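**Ticket: fingers open wide but the jaw width readout sticks when folding clothes**

Opened by: Viorica Dimitrov
Assigned to: Torben Stöcker
Status: open, waiting on second finger set
Last edited: 2023-10-20

Hi Torben, and hello to whoever picks this up if you're traveling again. I'm sorry in advance for the length. You asked me to write down everything I tried, in the order I tried it, and I took you at your word.

**What goes wrong**

I'm comparing two finger sets on the hand-held gripper for the garment folding work. Set A is the hard gray pads we've had from the start. Set B is the blue rubber ones with the ridges. With set A the width readout follows the jaw all the way out and all the way back in, and it has done so since May without a word of complaint from me. With set B it follows nicely until the jaw is nearly fully open, and then it freezes. The fingers keep moving and the number doesn't. When I close again it wakes up a moment later and jumps to catch up.

You can imagine what that does to a folding recording. The wide-open part is just where I come down over a sleeve, so the log says the jaw is standing still while my hand is quite plainly doing something else.

It's a shame, as I do like set B very much! On slippery cloth it's a different world. Set A needs two or three pinches to get hold of a lined jacket, and set B takes it on the first one more often than not.

**What I tried, in order**

1. Restarted the logger and the tablet. No change. (I know, I know, but you'd have asked.)

2. Swapped the cable for the spare from the Drekcombe box. No change. I put the old one back afterward so we don't lose track of which is which.

3. Ran the calibration again with set B fitted: fully closed, fully open, hold, save. It accepted the values. The freeze came back on the very first fold.

4. Put set A back on without recalibrating. Readout was off by a bit, as you'd expect, but smooth over the whole travel. So I'm fairly sure the sensor itself is alive and well.

5. Put set B on again and did 100 slow open-close cycles over nothing at all, with my elbow propped on a cushion. It froze on most of them, always near the wide end. I tried it pointing down, pointing sideways and pointing up, and the direction made no difference that I could find.

6. Loosened the bolts on both arms a quarter turn and did a short run. A little better, I thought. Then I tightened them again and it was a little worse. I wouldn't swear to either of these in court – it was late and I may have been hoping.

7. Dropped the logging rate, on Kasun's suggestion. The freeze is still there, only with fewer points in it, so I set the rate back.

**Things I ruled out, or think I did**

Cloth caught in the jaw: no, see step 5.

Battery: I charged to full before steps 3 and 5 and it behaved the same both times.

The Movska controller: I haven't touched its settings apart from the rate in step 7. The firmware is the one you sent, and I checked the number against your note twice. If you want me to try the older one, please send me the file, I only have the current one here.

The camera side is fine. Images come in on time and the timestamps line up with the rest of the log, so whatever this is, it belongs to the jaw.

**Torben's first answer (copied from chat so it doesn't get lost)**

> Thanks for this, very thorough. My guess is the opening limit. The set B fingers have a thicker base, so the jaw may be getting past the point where the sensor still sees the magnet. The calibration would accept that happily, it only stores the last good value. Could you fit a thin washer at the open stop so it can't travel quite so far, and see if the freeze goes away? You'll lose some opening width.

**8. With the washer**

Done this morning. I didn't have a proper one, so I cut a ring out of the plastic lid of a Grgić parts box, which is now missing a corner, and I'll own up to that at the next inventory.

The freeze is nearly gone. I did another 100 cycles and saw it only 2 times, both when I opened the jaw with a real snap. Opened gently, it read properly to the end of its travel. So I think your magnet idea is right, and thank you, I'd never have got there by myself.

The trouble is the width. With the ring in place I can still pinch a sleeve or a collar, but I can't get the jaw around a thick folded edge, and the last step of the jacket fold is exactly that: everything stacked up and one big grip to turn it over. I tried it on the quilted vest too and had to nudge the bundle along with the tips, which looks clumsy and isn't something I'd want anyone to learn from.

So for now I've taken the ring out again. I'd sooner have the full opening and a gap in the readout that we know about, at least until you decide.

**Where that leaves us**

- Set A: clean readout, poor grip on slick cloth.
- Set B, no ring: lovely grip, readout freezes near the wide end.
- Set B with ring: readout good, too narrow for the last step.

Two questions for you, whenever you have a minute. Can the magnet be moved a little on the arm, so the whole travel sits inside its range? And if it can, is that something I can do at the kitchen table with a hex key, or does the unit have to come back to you at Zoseo? I'd rather not ship it if I can help it – the last round trip ate most of a week.

I'll hold off recording any more folds with set B until I hear. The earlier ones are in the shared folder under "setB_check" with the freeze left in, so please don't let anyone tidy them up. Set B is fitted at the moment, ring out, jaw wide open over the jacket:
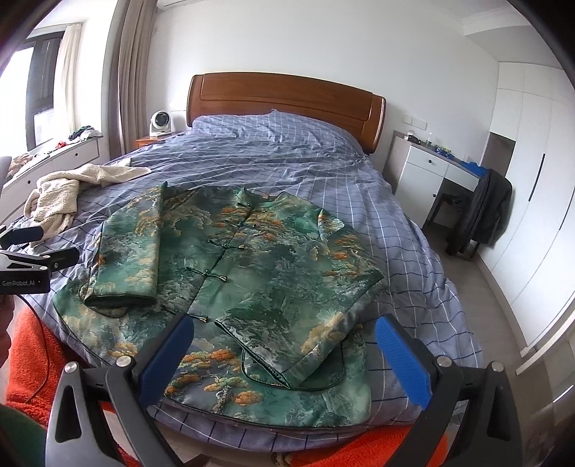 Kasun Pramanik: Please don't move the magnet yet, Viorica. I had the same freeze on my unit with the blue fingers, and on mine the sensor board had a slotted hole and could slide outward a little. Two small screws, no shipping. Let me check with Torben that yours is the same board before you open it up, and if it is I'll write out the steps on this ticket. You'd have to recalibrate afterward for both finger sets, so keep your set A values somewhere safe.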